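**Ticket 561 – glass task demos getting thrown out, arm drops the tumbler at the tray**
Opened April 2021, status: still open (sort of)

Hi all, me again. Quick recap for anyone just joining: I'm teaching the Avlow arm to move drinking glasses on and off a serving tray, and I'm doing it two ways. One set of demos is me doing the job with my own bare hands while a head camera records. The other set is me driving the arm by remote control through Revport. Both sets go into the same training run, and the run has been a mess since the last update.

Symptoms, in the order they annoyed me:

- The hand tracker loses one of my hands whenever a glass is tipped over. Upright is fine, on its side is hopeless.
- Revport flags good remote demos as "incomplete grasp" and skips them.
- The trained arm goes to the right glass, closes, lifts, and then opens way too early over the tray. Plop.

I recorded 50 hand demos and the tracker kept 10 of them. Ten! I could live with losing a few, but that's most of my evening gone.

First thing I tried was the lighting, because everybody tells you to try the lighting. I pulled the curtains, then opened them again, then turned on every lamp in the room. No change that I could see in the logs. Next I restarted the tracker between takes instead of leaving it running. That bought me a slightly better start to each take and then the same dropout the second I turned the glass.

Lalit Gautam replied on the old thread and asked which part of the move it fails on, so I went back through the rejected takes one at a time (with coffee, so much coffee). It's the two-handed bit. I have one palm up under the low end of the tumbler and the other hand's fingertips curled around the far end, and the tracker seems to look straight through the glass and decide those fingers belong to something else.

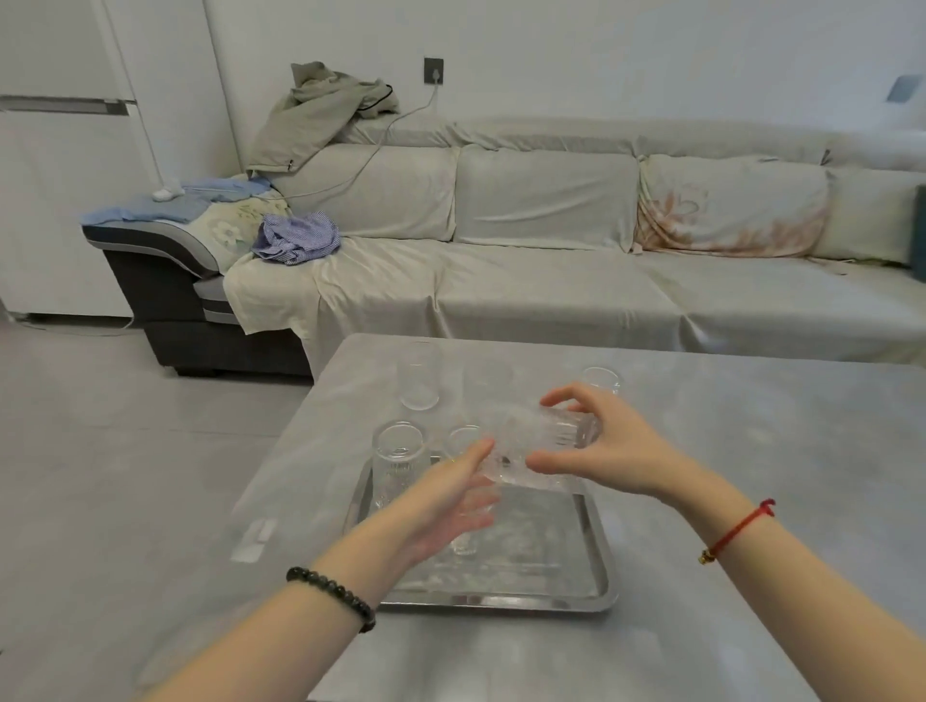 **Do I need to redo the remote demos as well if I change how I hold the glass in the hand demos?**

Only the ones that include the tipping move. Remote demos that just pick up an upright glass and set it down don't depend on the hand grip, so they can stay in the training set as they are.

OK, next update. I split the two problems apart because I was chasing both at once and getting nowhere.

Problem one, the tracker. I looked at the settings file and found the smoothing window was set to 375 ms. I don't remember setting that, and the old backup has a much smaller value, so I'm guessing the update brought its own default along. I put the old value back and ran a fresh batch with a slower turn of the wrist. Much better! The dropout is still there on some takes but it's short now, and the tracker finds the hand again instead of giving up on the whole demo. I also tried keeping my fingertips on the near side of the glass so there's less of them behind it. Feels awkward, looks silly, seems to help a bit.

Problem two, the early release. This one's on the remote side. When I drive the arm I let go of the trigger a hair before the glass touches down – it's a habit, I do it with real cups too – and I suspect the arm is copying exactly that, only sooner. So I recorded a new remote set where I hold the trigger until the glass is standing, wait a beat, and then open. Boring to do. My thumb hates me.

I retrained on the new remote set alone, no hand demos mixed in, and watched a few runs. The arm now waits at the tray the way I did. It still comes in a little crooked when the tray already has glasses on it, and it bumped one of them over on one run (no damage, it rolled and I caught it).

Things I'd still like help with:

1. Can Revport show me *why* it marked a demo as an incomplete grasp? The log gives me the label and a time stamp and nothing else.
2. Is there a way to mark a stretch of a hand demo as "ignore" without cutting the whole take?
3. Should the ribbed glasses and the plain ones be separate tasks? I've been lumping them together.

Lalit, I've put the old and new settings files in the Masilela folder along with the rejected takes. Please don't rename them, the training script is picky. I'll do the mixed run again in May once I have the room back, and I'll leave this ticket open until then.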